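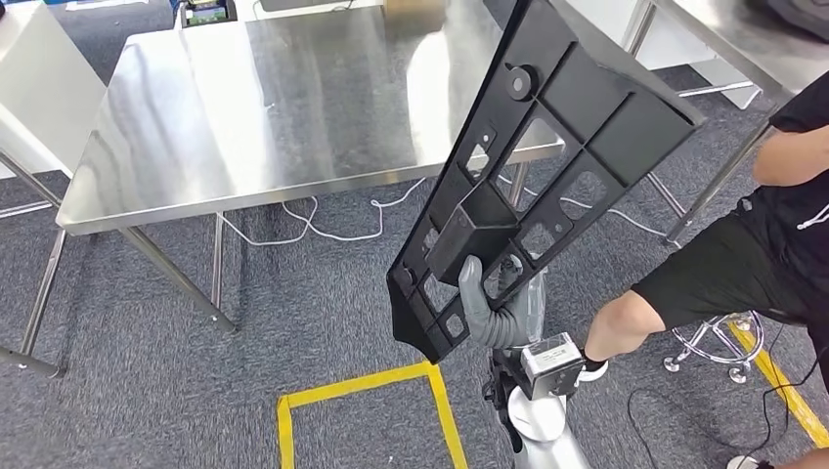

Moving Ribbed Plastic Parts from Table to Shelf
Project report, November
Said Chraibi

1. What we were asked

Fliltau gave our group a simple claim to test. Their handling guide, which everyone calls the Bevan sheet, says that black molded car parts should be stored flat on open shelving and never stood on edge, and that this cuts handling damage. The guide gives no source for this. I went in doubting it and I still doubt part of it.

2. Parts and furniture

The work area has a stainless steel table on carpet and a blue metal shelving unit on casters, with white plastic crates below its top shelf. We used two kinds of part. One is a large ribbed panel with open cells and a solid block across the middle. The other is a license plate bracket, long and narrow, with a raised rim.

The panel is awkward. It narrows to a wedge at one end, and people want to hold it there because it fits the hand. The other end then swings wide. I would call that a grip problem, and the Bevan sheet has nothing to say about grip.

3. Method

We logged 135 moves from table to shelf, 33 of them with the panel. After each move we looked for new scuffs under a desk lamp and wrote down where the part had been held.
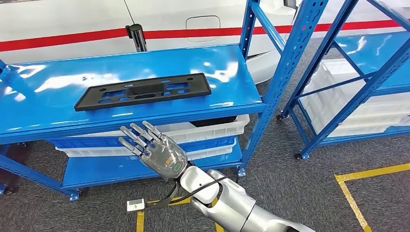
A bracket laid flat on the top shelf stays put, and we have no complaint about that. The glossy surface is another matter. Overhead light bounces off it so strongly that a thin black part is harder to check in place than it should be, and we ended up lifting brackets to inspect them – an extra handling step the guide doesn't count.

4. Results

We found six new scuffs, all on panels held by the narrow end. The brackets had none. Fliltau's summary lists 983 earlier moves with "improved outcomes," but it doesn't say which parts were moved or what they were compared with, so I left it out of our table.

5. What I would change

Flat storage may be fine for brackets. For the panel, I would test the grip first and the shelf second. A dull mat on the top shelf is also worth trying before anyone buys new shelving.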